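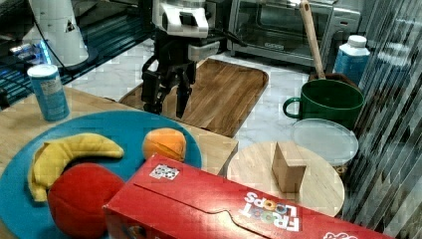

图一 Likholm楼共用厨房,木桌及大理石台面一侧

列表:zernside-facilities(Zernside园区设施与公共空间邮件列表)
主题:回复:[厨房] 台面与木桌物品归位办法(征求意见稿)
发件:Zernside园区事务办公室
收件:列表全体订阅者

各位订阅者:

关于Likholm楼共用厨房台面及木桌物品归位办法的征求意见稿,本办公室已收到各单位反馈。现将其中较为完整的一份来函附于下方,并逐项答复。来函原文仅删去签名档及重复引用部分,其余未作改动。为便于对照,答复部分沿用来函编号。其他单位所提意见与此函相同的,不再另行回复。

来函引文开始

> 发件:Likholm楼二层联合办公室
> 主题:[厨房] 台面与木桌物品归位办法(征求意见稿)
>
> 园区事务办公室:
>
> 征求意见稿已在本层传阅。各科室对物品用毕归位的总体要求没有异议,但对若干条文的适用范围理解不一,现汇总如下,请予明确。
>
> 一、关于木桌。稿中第二条称“木桌为临时放置区,不得存放食品”。本层日常使用中,早餐麦片、罐装物品多放在木桌上,取用后往往未送回柜内。请明确“临时”以多长时间为限,以及盒装麦片是否属于该条所称食品。另,麦片盒时常横放,开口一侧朝向不定,是否需要统一规定放置方式。
>
> 二、关于蓝绿色大圆盘。该盘目前放有毛绒香蕉、毛绒苹果和橙色的毛绒水果。有科室认为既然是餐盘,应当收回碗柜;也有科室希望保留现状。稿中对陈设类物品没有规定,请予补充。
>
> 三、关于砧板。台面上的木砧板体积较大,长期平放。本层建议改为立放于墙边,以腾出备餐位置。如仍须平放,请明确切配生食与熟食时的使用办法。
>
> 四、关于烤箱顶部。台式烤箱上方常被用来搭放毛巾。稿中第五条只提到“电器周围保持整洁”,未涉及顶部。请明确是否允许。
>
> 五、关于杯具。稿中要求杯子“单层摆放”,但靠墙一侧空间有限,叠放较为常见。单层摆放在实际中难以做到,建议删去该句。
>
> 六、关于法压壶。该壶使用人数较多,清洗责任一直不清楚。本层建议指定轮值科室,每周一换。
>
> 七、关于登记。稿中提到物品将录入Ollex登记系统。请说明哪些物品需要录入,个人带来的杯子和调味品是否包括在内。
>
> 八、关于采购。据了解,园区拟向Vasylenko订购收纳用品。请在订购前提供规格,以便各层核对尺寸。
>
> 以上意见,请于定稿前答复。
>
> Likholm楼二层联合办公室

来函引文结束

答复全文附后,同时张贴于厨房入口公告栏。
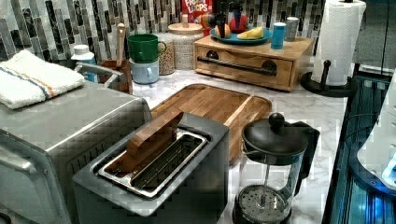

Zernside,2025年1月30日

关于Likholm楼共用厨房台面与木桌物品归位办法的答复

一、木桌的使用

“临时放置”以当日为限。每日最后离开厨房的使用人,应将木桌上的食品送回食品柜。未拆封及已拆封的盒装麦片均属第二条所称食品。以图一中横放着的红色Froot Loops麦片盒为例,备餐期间放在木桌上并无不妥,当日结束前应归柜。

盒装食品归柜时一律竖放,开口朝上。已拆封的,请将内袋折紧。在木桌上临时放置时,不对横放或竖放作统一要求,但不宜放在桌边。

罐装物品适用同样规定。带盖的罐子须盖好后再放回。标签应朝外,以便他人辨认;标签脱落或字迹不清的,请放入柜子下层的待确认格,由本办公室每月清理一次。

二、圆盘与毛绒水果

经研究,蓝绿色圆盘连同盘中的毛绒香蕉、毛绒苹果及橙色毛绒水果,可以保留在木桌上,定稿中将增列“陈设物品”一条。该圆盘作为陈设使用期间,不再用于盛放食物。如需取作餐盘,应先将毛绒水果移入木桌抽屉内的布袋,并将盘子彻底洗净。

毛绒物品请勿放到台面备餐区,也不要接触砧板。沾有油渍或饮料的,交本办公室统一清洗,各科室不必自行处理。本办公室不接受各科室另行添置陈设物品的申请,已有的以现状为准。

三、砧板

二层联合办公室提出的立放方案,本办公室曾作讨论,最终没有采纳。该砧板较重,台面靠墙一侧又摆有瓶罐和杯具,立放后容易滑倒。定稿仍规定平放于大理石台面,四周留出可供擦拭的距离。

这块砧板今后只用于面包、水果和熟食。生肉与生鱼请使用碗柜中另备的塑料砧板,用后立即清洗。木砧板洗净后以干布擦去表面水分,不得浸泡,不得放入洗碗机。木面养护由本办公室负责,每年八月进行一次,养护当日砧板停用,届时另行通知。

面包机目前位于砧板前方,可以保持这一位置。切配时如觉不便,可将面包机移开,移动前须拔下插头。

四、烤箱与面包机

二层来函所提问题属实。图二中,烤箱顶部即放有一条折叠的白色毛巾,略向前方垂下。定稿第五条将改为:“台式烤箱顶部不得放置毛巾、纸张、塑料制品及其他可燃物品。使用人在开启烤箱前,应先检查顶部及门前是否有遮挡。”

毛巾的固定位置为水槽旁挂杆。带蓝、橙细条纹的白毛巾用于擦手,擦拭餐具和台面请另取抹布。使用过的毛巾每日更换,换下的放入走廊尽头的收集箱。

烤箱使用后,柜门及把手待冷却后擦拭。金属表面请顺纹路擦,不要使用钢丝球。烤架放回箱内,不要留在顶上或靠在墙边。

图二中还可见一件木制器具竖插在面包机槽口内。该做法应予纠正。木夹、木铲等取用面包的工具,使用后应放入木质餐具筒,与木勺同放。面包机通电时,槽内除面包外不得有任何物品;面包卡住时,先断电,待冷却后再取出。接屑盘由当周轮值科室清理。

有科室询问面包机能否与烤箱同时使用。两件电器分别接在不同插座上时可以同时使用,请勿共用接线板。

五、杯具与靠墙物品

同意二层意见,删去“单层摆放”一句,改为“叠放不超过两只,较大或较稳的一只在下”。图二中绿色杯叠放在浅蓝色杯上,符合修改后的要求。叠放的杯子把手宜朝同一方向。玻璃杯不得叠放。

靠墙一侧的物品请保持贴近墙砖排列,不要向前侵占备餐位置。瓶装用品应盖好瓶盖,白色瓶身、蓝色标签的一瓶仍放在靠近烤箱的一端。墙面马赛克砖为竖向窄条,缝隙较多,溅上油污后请当即用湿布擦净。

大理石台面请勿直接放置热锅,也不要接触醋、柠檬汁等酸性液体。不慎洒落的,立即以清水擦拭。

六、法压壶

采纳轮值建议,但轮值科室只负责每周一次的彻底清洗,日常清洗由当次使用人完成。具体要求如下:倒空咖啡渣,渣滓投入厨余桶,不得冲入水槽;拉出压杆,将滤网冲净;玻璃壶身内外洗净后晾干;装回壶盖,压杆推至底部,放回面包机右侧。

滤网变形或玻璃壶身出现裂纹的,请立即停用,并在Ollex系统内报修。本办公室备有替换滤网,各科室无须自行购买。

七、登记范围

需要录入Ollex系统的,限于园区出资购置的物品,包括台式烤箱、面包机、法压壶、木砧板、餐具筒及公用杯盘。截至本答复发出时,Likholm楼各层厨房已录入281件。圆盘按餐具登记,毛绒水果不单独登记。

个人自带的杯子、调味品和食品不录入。个人物品请注明科室名称,放在各科室的分格内。长期无人认领的,经公告12天后由本办公室处理。

八、收纳用品采购

本次向Vasylenko订购的收纳用品为食品柜用分隔盒及抽屉内衬。分隔盒宽300毫米,深400毫米,适用于现有食品柜的中层与下层。抽屉内衬可按需裁剪。请各层在下周五前量取柜内尺寸,与上述规格不符的,在本邮件列表内回复,注明楼层及差额。逾期未回复的,按统一规格发放。

餐具筒不在本次采购之列,现有木质餐具筒继续使用。

九、施行与反馈

修改后的办法自张贴之日起试行,原厨房使用须知同时停止执行。Likholm楼以外各楼可参照办理,陈设物品一条除外。

各单位如对本答复仍有疑问,请直接回复本列表,并保留原主题行。回复时请只引用相关段落。涉及设备故障的,请通过Ollex系统提交,不要在列表内报修。

Zernside园区事务办公室

--
zernside-facilities 邮件列表
本列表仅用于园区设施与公共空间事务。退订请发送空白邮件,主题写“退订”。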